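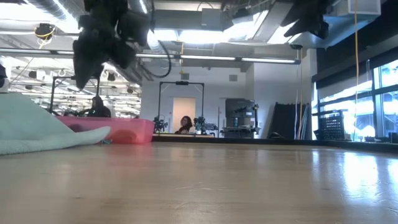

Sonport trims laundromat hours, and the dryers get a say

SONPORT — The town's last self-service laundromat will stop running around the clock in September, ending a stretch of 26 years in which it was possible to wash a comforter at 3 a.m. on Driden Street and not be the only person doing it.

Under the new schedule, Shim Wash & Fold will open at 6 a.m. and lock up at 11 p.m. The last wash has to be in by 9:30. A sign to this effect went up next to the change machine last week, where it joined an older sign about dyeing things in the machines and a much older one about horse blankets.

The owners put the change down to the electric bill, which has climbed every winter, and to the water heater, which they describe as "original." Overnight customers brought in too little to cover the lights, according to a one-page notice left on the folding tables. The notice also thanks the night crowd for its loyalty and asks whoever has been taking the rolling carts home to bring them back.

Reaction has been what you would expect from people interrupted in the middle of a rinse cycle. Shift workers from the Plidia cannery, who get off at midnight, have started a petition asking for two late nights a week. It had more than 200 signatures as of press time, a fair number of them in the same pen. The cannery has washers of its own but reserves them for aprons, a rule that has been tested and found to be firm.

The town council took the matter up briefly at its last meeting, between a culvert and a parade permit, and agreed that it has no authority over a private business's dryers. Members then talked about the dryers for 15 minutes. Opinion was divided on whether the big one in the back corner runs hot or whether people simply overload the others. The culvert was tabled.

Prices are going up as well, if only by a quarter a load. Quarters remain the only form of payment. A card reader was installed two years ago and has been waiting on a part ever since, under a plastic grocery bag that has itself been replaced at least once.

Regulars will get a few things in return. The owners say two of the top loaders will be swapped for larger front loaders before the holidays, and the drop-off service, which has until now meant handing a bag across the counter and hoping, will get numbered tickets. Same-day service will be offered on anything dropped off before 8 a.m., except rugs.

The bench out front stays. So does the television, which is bolted too high for anyone to reach and has been showing the same channel since it was hung. A request to lower it was submitted in writing last spring and is, the owners say, under review.

The petition can be signed at the counter until the end of the month. Bring a pen.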